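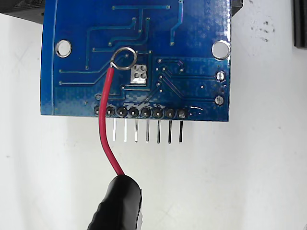
Did the people at the benches lose their jobs when the arms came in?

Three of them moved, none of them left, and the one who complained loudest now runs the night shift.

Merja Harju has been assembly lead at Brirkitz long enough to remember when the electronics room had a radio and an argument about the radio. The company builds control boards for greenhouse vents, most of them sold under the Nistus label, and until last April every lead wire was placed by a person with tweezers and a magnifier lamp. Now the arms handle the wires and the people handle the arms.

"They told us it would free us up for more interesting work," Harju says. "So I asked what the interesting work was. There was a bit of a silence."

The interesting work, when it arrived, was mostly watching. A new arm has to be shown a job many times over, and a red wire that any trainee can hold without thinking became the subject of 37 pages of notes. Wire is springy. It curls the wrong way and it remembers the spool it came off. Harju's crew knew all this in their fingers and had never had to say it out loud.

"I had an engineer ask me how hard I pinch," she says. "I've been pinching wires for half my life. I said, hard enough. He wrote that down."

The engineers, from a small outfit called Fülöp, have since stopped writing that sort of thing down and started sitting at the benches instead, which Harju counts as progress. She got them to change the finger grips after one week of dropped leads, and to slow everything down after another. On a good shift the cell finishes 339 boards. Her best two people used to manage more, she points out, though they also used to go home with sore necks.

The necks are the part she doesn't joke about. She is 50, and she had stopped being able to look over her shoulder when backing out of the parking lot. That has eased. The pay went up one grade for anyone who learned to retrain the arms – she had to ask twice – and there is a proper chair now.

What she misses is the talk. People used to sit elbow to elbow, and you heard about everyone's kids and everyone's boiler. The cells are spaced out, and the fans are loud. "I know less gossip than I have in twenty years," she says. "The arm has nothing to tell me."

Brirkitz plans a second room at its Plololden site next spring. Harju has been asked to set it up. She has said she'll do it if the benches face each other, and she is waiting to hear back about the radio.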